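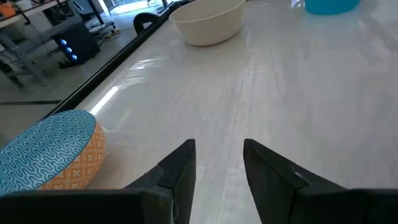
Station notes, two-arm bowl table — 2018-09-05

Went over the house rules with Jeptoo Were before updating the station sheet. Most of the old sheet was written for a single arm and doesn't say what to do when both grippers want the same bowl. Draft rules as they stand:

1. One arm over the work surface does the task, the other holds back on its own side with the gripper open. It doesn't cross the middle until the first arm is clear.

2. Gripper inside a bowl: slow speed only, straight down and straight up. No sideways moves below the rim. Musyoka wants this enforced in the Simiyu controller and I agree, the sheet alone won't do it.
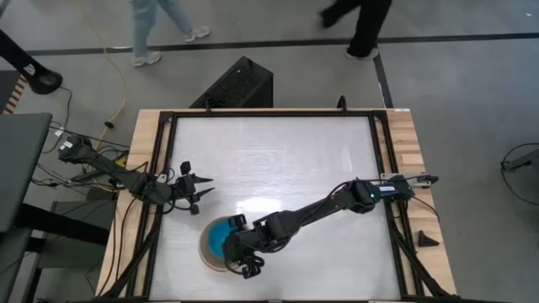 3. Tape on the floor is the walkway limit. Anyone can walk past on the far side while the arms are powered. Stepping over the tape means calling it out first and waiting for the operator to answer.

4. Cables from the arms go down the outside of the table. Check the loops at the gripper before each session — if a loop can touch an object on the surface, tie it back before starting.
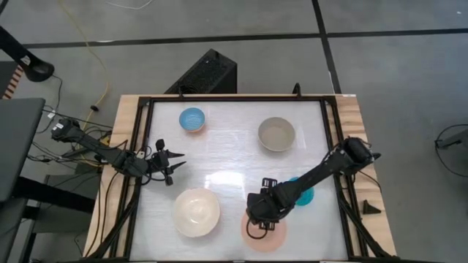
5. Layouts. Bowls and discs can go anywhere inside the black rails, nothing on the rails themselves. Write the layout number in the log before the first run. Nyokabi found 27 runs in the Windero log with no layout number, and those can't be compared with anything. They stay out of the totals.

6. Glare. The white surface throws back the ceiling lights and the shiny tabletop is worse. Look at every camera view before starting, and move the bowls if a rim is lost in a bright patch. Don't touch exposure halfway through a set of 100.

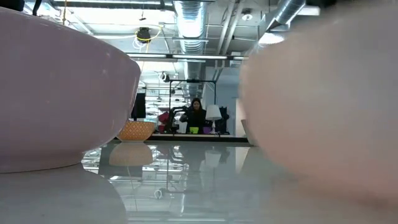 7. Fixed cameras: nothing goes right up against the lens unless the layout calls for it. If a camera gets bumped, stop, note it, redo the calibration. No fixing it by eye.

Still open: who signs off after a bump. Esther says the operator, I'd prefer a second person — asked Obadia to decide. Sheet goes on the wall once he answers. Review again in October.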